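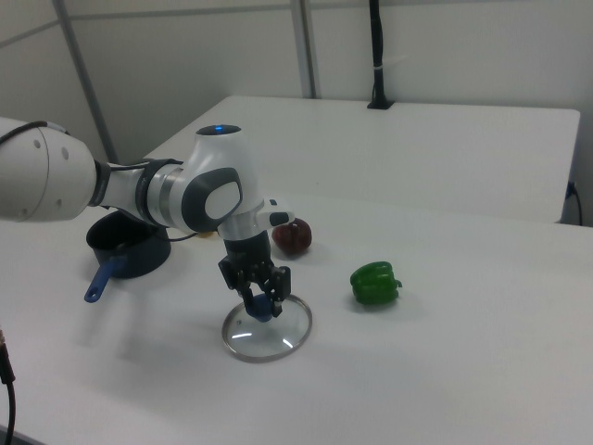
Home | Kids | Science | Games | Ask Us

How do you look after a robot arm?
By Maribel Cárdenas
February

Robots need checkups. Yep, like you at the dentist!

Kevin Condori takes care of a robot arm at the Skikska workshop in Bolholm. Its job is kitchen practice. Pots, lids, peppers. It grabs things with a gripper, two stiff fingers that open and close.

First job every morning: wipe the fingers. Greasy fingers slip. Try picking up a pot lid by its knob with butter on your hands. See?

Next, the cables. Cables carry power and messages to the arm, a bit like your nerves. The arm bends all day so the cables bend too. Kevin looks for cracks and pinched spots. Loose plug? Push it back in, but only with the power OFF.

Then the joints. A robot has elbows and a wrist, same as you. Kevin moves each one slowly and listens. Smooth hum, good. Crunchy noise, bad, time to call for help.

Last comes the lid test. Arm goes down, fingers close on the knob, lift, put back. He runs it 40 times. If the lid gets dropped even 2 times, the gripper has to be set up agian.

And after 3,000 hours of work? New finger pads. Old ones wear smooth, like the bottoms of your sneakers.

Never touch a robot arm thats switched on. Kevin doesnt either.

Print this page | E-mail to a friend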